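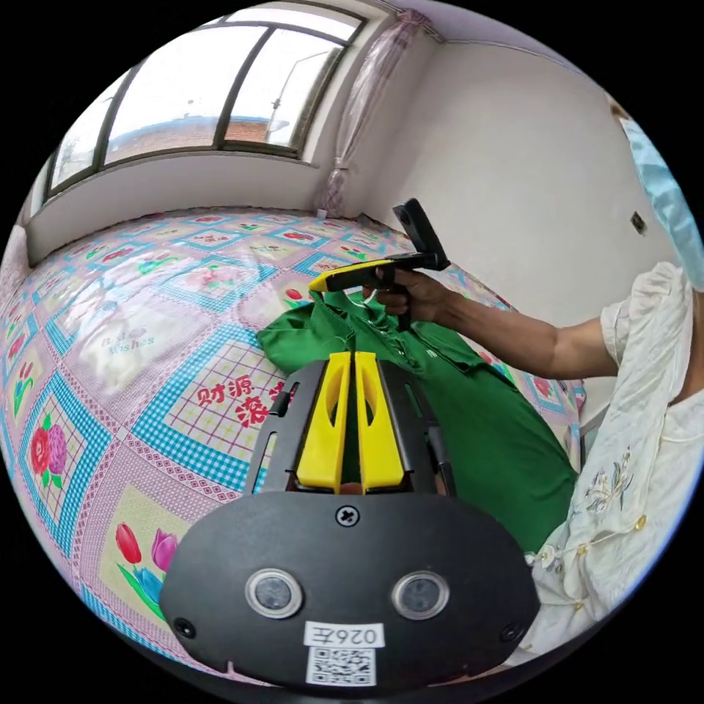

**From:** Karine MacPherson, Lettings and Linen Office, Skevik Guest Houses
**To:** house-managers list
**Subject:** Re: Bed linen exchange, December arrangements

Dear colleagues,

Thank you to those who replied to the first notice. Maëlle Sandhu has raised two points on behalf of the Rurko house, and her message is quoted here so that all managers may read the answer in context.

> Our present allowance is 300 sheets a month. With the extra bookings in December we expect to need 400. May we draw the difference from the central store, or must we order from Padunex directly? I should also like to know whether guests' own clothing left in the rooms may go in the same collection.
>
> Maëlle Sandhu
> Rurko house

On the first point, the difference should be drawn from the central store. The store holds 1,852 sheets at present, of which 800 are set aside for the Eyvindsson building until its own cupboards are ready. Please send requests to this office by noon on the working day before collection. Houses should not place separate orders with Padunex, as the contract price applies only to orders made centrally.

On the second point, guests' clothing must be kept apart from house linen at all times. Items found after departure are to be folded, placed in a clear bag and marked with the room number and the date of departure. They remain at the house for four weeks. If a guest asks for an item to be posted, the cost of postage is charged to the guest and entered in the lost property book.

Managers are also reminded that torn or stained sheets should be returned in the grey sacks. Several sacks reached the laundry last month without a house label, and the contents could not be credited to anyone's allowance. New labels may be had from this office on request.

The revised collection times will be sent to this list once Padunex has confirmed them.

Yours sincerely,

Karine MacPherson
Lettings and Linen Office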